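Garment Care and Returns FAQ
Jiang Uniform Rental, Lurkside depot

Applies to all rental accounts opened through the Lurkside depot. Accounts transferred from Vurnia keep their old account numbers but follow the rules on this page.

Sizing and issue

How many sets does each wearer get?
The standard issue is 11 tops and 11 pairs of pants per wearer. At any time five sets are with the wearer, five are at the plant, and one is a spare. Part-time wearers can be put on a smaller issue. Ask your route contact for the short-issue form.

Can a wearer mix sizes?
Yes. Tops and pants are sized separately. Two different sizes of the same item for one wearer are not supported, as the label system holds one size per item type.

How do I request a size change?
Log in to Gridness, open the wearer's record and select Change Size. The new garments are issued on the second delivery after the request. Old garments must be returned on the same visit. If they are not, they stay on the account and are billed as active stock.

What if a garment has never fit properly?
Report it within 14 days of first issue and the exchange is free. After that the normal size change fee on your price schedule applies.

Are measurements taken on site?
For new accounts, yes. Lihua Ye schedules fittings for the Lurkside routes. For single new hires on an existing account, use the chart in Gridness. Measure the chest at the widest point with the tape level, and the waist where the pants will sit.

Labels

What is on the label?
Account number, wearer number, item code and issue date. The barcode carries the same data. Tops are labeled inside the collar and pants inside the waistband.

A label has come off. What now?
Put the garment in a clear bag with a note giving the wearer's name, and place it on top of the soiled load. Do not write on the fabric. Unlabeled garments without a note are held at the plant for one billing cycle and then taken out of stock.

Can we add our own name patches?
Patches are sewn on at the plant only. Iron-on patches fail in the tunnel finisher, and the adhesive transfers to other garments. Garments returned with iron-on patches are charged as damaged.

Soiled garments

How should garments be prepared for pickup?
Empty all pockets, close zippers, unroll sleeves. Garments go in the bag loose – do not fold or tie them. Pens are the most common cause of ink damage across a full wash load, and ink claims are charged to the account the pen came from when it can be traced.

Can wearers wash garments at home?
Polyester-cotton shirts and pants, yes, in warm water with ordinary detergent. No chlorine bleach and no fabric softener. Flame-resistant items must never be washed at home. Doing so voids the inspection record for that item.

Do you treat stains before washing?
Oil and grease are treated as standard. Paint, epoxy and cured sealant are not removable, and the garment is graded for replacement. Tag stained items with the yellow repair tag so that they reach Shaohua Cheng's inspection line before the wash.

Repairs

Which repairs are included?
Buttons, snaps, open seams, zippers and tears up to two inches. Larger tears are patched if they are below the knee. Elsewhere the garment is replaced.

How long does a repair take?
One extra cycle. The spare set covers the gap.

Service notices

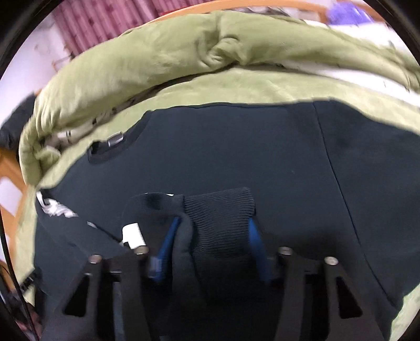
LURKSIDE, 11 March 2020

Dark navy items: the plant now washes dark navy separately from black and charcoal. No action is needed from account holders, but please keep navy in its own bag if you have the space. Mixed bags are still accepted and will be sorted at intake, which can add a day.

Does the change affect my invoice?
No. Rates stay fixed until the November review.

Will replacement navy garments match older ones?
Not exactly. New stock is a shade darker than stock that has been through many washes. If a matched set matters, request replacement of the top and pants together.

Who handles disputed charges?
Peiyu Zou in accounts. Send the invoice number and the barcode of each disputed item through the Gridness message form. Charges under review are suspended until a decision is posted to the account.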